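Home | Club | Builds | Checklists | Gallery | Contact

Two-Arm Cell: Pre-Run Safety Checklist, With Our Comments
Vunusach Robotics Club, April revision

We run through this list every time a team powers up the two-arm cell for the grocery bagging project. The first version fit on an index card, and then we started writing down everything that bit us! Kohei Uchida typed it all up, and the comments come from whoever was on the bench. One person reads, another person checks. Swap halfway if you like.

BEFORE POWER

1. Main switch off, E-stop pressed in.
Comment: Press it yourself, even if it looks pressed. Ours has a soft click and you can fool yourself.

2. Base mounts tight on the front rail.
Comment: Give each base a good push sideways. The left one had a tiny wobble last month and we chased a "software bug" for two whole evenings (it was a bolt).

3. Purple cables free through the full reach.
Comment: Move each arm by hand to the far corner and back to its own base. You want a lazy loop, never a tight line. Watch the loop near the carriage, that's where it likes to snag.

4. Belt teeth clean.
Comment: A dry paintbrush works great. Keep sprays away from it, please.

5. Gripper fingers: no cracks, no loose screws, pads still on.
Comment: Team Fajardo has now replaced 40 finger pads this season, and they're very proud of it.

6. Tiled surface clear of tools and spare screws.
Comment: Hex keys are the usual offenders. Count them back into the tray.

THE WORK ITEMS

7. Produce bin seated inside its tape marks.
Comment: If it creeps even a little toward the back, the left arm starts pinching the rim and the whole pick goes sour. We love this bin, it's tough, but it does creep.

8. Play food only. Nothing real, nothing wet.
Comment: We know, the real bananas were funny. 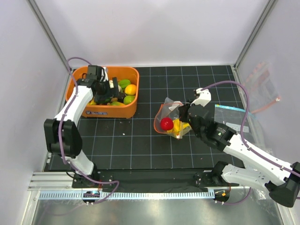
9. Zipper bags fully open before the arms start.
Comment: Bagging is easily the hardest part of the project and also the most fun to watch. Clear plastic is rough on the vision code, so a bag with a colored zipper edge gives it something to find. A half-closed bag just gets dragged around the tiles until somebody hits stop.

10. Spare bags kept out of the sweep of either arm.
Comment: Against a wall is fine if the arm never goes there in your program. Check the path first! Plastic can wrap around a wrist joint faster than you'd think.

POWER UP

11. Everyone says "clear" out loud, hands out of the enclosure.
Comment: Out loud. Nodding doesn't count.

12. Release E-stop, home the left arm, then the right.
Comment: Always in that order. If both home together they can meet in the middle, and Presitik (our name for the older controller box) doesn't forgive that.

13. Speed limit set to 80 in the Clomik panel for the first pass.
Comment: Full speed is 3,000 on the same scale, so yes, it crawls. Let it crawl. You'll spot a bad waypoint with loads of time to spare, and you get to see the two arms pass each other, which never gets old.

14. Test the E-stop once while moving.
Comment: Both arms must stop. If one keeps going, cut the main switch and get a mentor.

AFTER THE RUN

15. Park both arms, E-stop in, main switch off.

16. Write the pick total in the log.
Comment: We're at 1,282 good picks this season!! Dropped items go in the other column, and be fair about it.

17. Sign the sheet, both names.
Comment: Initials are OK if we can read them.

Print it, scribble on it, and bring the scribbles to the next build night.

Comments (3)

gearmouse: We borrowed number 11 for our drill press and it works great. Do you re-home after every E-stop test or only if something moved?

Vunusach club: Every time. It takes a minute and saves a lot of guessing.

tadpole_dad: My daughter read the whole list to me at dinner. Could you add safety glasses? She says it's on the door sign but not on here.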